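Kiyoshi Kamata has run the network help desk at Cirance, a small internet provider in Plultton, since the company still sold dial-up. This spring his team is moving its last fixed-wireless customers to new routers, and most of his calls are about one thing: devices that won't come back online after the swap.

"The router is usually fine," he says. "The printer is looking for a network that's gone."

There are 646 homes left on the old equipment, out of 2,170 when the project began. Kamata's team mails each one a Zenano router with a setup sheet. Customers who would rather have a visit can book one, and there is a wait for those until the end of March.
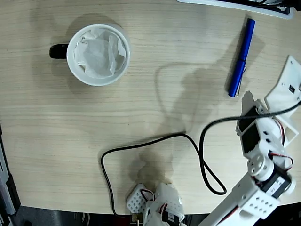 ## Keep the old name

His first piece of advice is to reuse the old network name and password on the new router, spelled exactly the same way, capitals included. Phones, TVs and thermostats will then join without being touched in most cases.

"People want a fresh start and I understand that," he says. "Then they spend the evening typing a password into a TV with a remote."

The exception is a password that has been shared too widely. He tells those customers to change it and set aside an hour. He also asks them to turn the old router off first. Two routers sending out the same name will confuse a laptop – it may hold on to the old one, which no longer has a connection behind it.

Older smart plugs are the hardest. Many only use the 2.4 GHz band, and the new routers combine both bands under one name. Splitting them takes a minute in the settings page, under Wireless, then Advanced. After the plug has joined, the bands can be combined again.

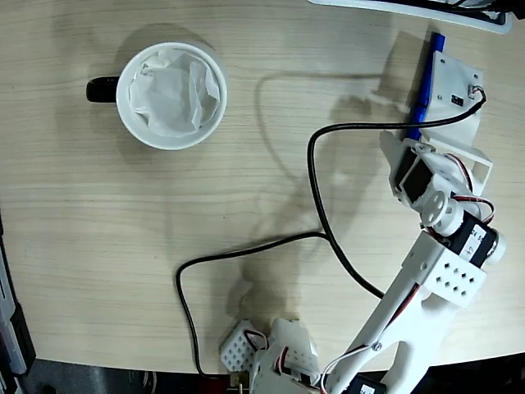
**Cirance Customer Support – Home Networking Team**

Saron Araya joined the team last year and handles the follow-up calls. She says slow speeds come second on the list, and the cause is nearly always where the router was put.

"I ask where it is and they say in the cabinet, behind the TV," Araya says. "I ask them to take it out of the cabinet and I stay on the line."

She has customers test with a cable first. If the wired speed is right and the wireless speed is low, the line is not the problem. If both are low, she opens a ticket.
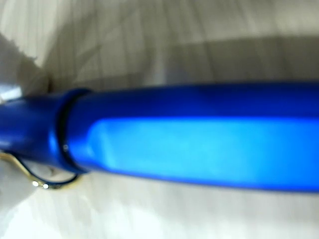

The setup sheet itself has been rewritten since the first 700 went out. Araya wanted the login address on the front and a blank box for the network name and password. She asks customers to fill it in by hand before they unplug anything, with an ordinary pen. The sheet then goes in a drawer near the router. Kamata was against printing a box for passwords at first. He now thinks paper at home is a small risk compared with a factory password that stays in place for years.

Wu, the company that makes the rooftop antennas, will collect the old units after the last home is moved. Until then Kamata asks customers to leave the antenna alone, even if it looks dead. The support line is open until 8 p.m.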